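Home | Kitchen | Home Office | Games and Puzzles | Reviews | Contact

The Praltine card storage box, reviewed after a wet July

Posted 27 July 2026 in Games and Puzzles 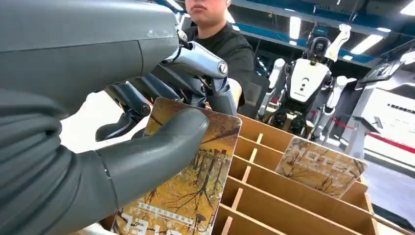
Is the Praltine box worth buying if you only own one or two decks?
Probably save your money. A zip pouch will do the job for a couple of decks, and the Praltine only starts to earn its shelf space once you have a proper pile of cards to sort.

Now, I do have a proper pile. Between the kids' matching games, the memory cards my aunt passed on when she moved to Brekemham, and a trivia set that lost its own box years ago (the dog was involved), we'd ended up with 1,479 cards living in biscuit tins and one very tired shoebox. I know the number because the box is sold by capacity and I sat down with a pot of tea and counted the lot before ordering. It took most of a rainy afternoon and I rather enjoyed it.

The Praltine comes as a lidded case with removable trays, and you buy it by the tray. Each tray takes 248 standard cards, so I'd have needed six to fit everything. I bought the three-tray version to start with, gave the doubles to the school fete, and have been living with it ever since.

What I like best is the dividers. They're stiff, they stand up on their own, and the tabs are wide enough to write on with an ordinary marker. You get 50 in the pack, a generous number for this sort of thing, and I've used the spare ones as bookmarks and once as a very poor seedling label. The lid shuts with a good firm click and has survived being carried to the caravan and back with a bag of oranges on top of it.

I'm less keen on the handle. It folds flat, lovely, but it digs into your fingers when all the trays are full, and I wouldn't want to carry it any further than from the car to the front door. The colour is a bit of a letdown too - the website calls it sage and mine is much closer to pea soup. And if your cards are the big square toddler kind, they won't fit upright. Ours lie down across the top, so the lid only just closes over them.

I did have the Mofokeng case on loan from my sister for comparison. It's cheaper and lighter, and the handle is miles better, but the dividers slump as soon as you take a few cards out and then everything slides about. For a family who tidy up as they go it would be fine. We aren't that family!

Would I buy it again? I think so, though I'd wait for a sale and get the extra trays at the same time, because postage on the single ones was a bit cheeky. Four stars from me, and I'm still hoping they bring out a tray for the square cards.

Recent reviews
Pemov folding card table
Mofokeng puzzle roll, large
A label maker for people who hate label makers
Three jigsaw boards for small lounge rooms
Lunch boxes that survived term two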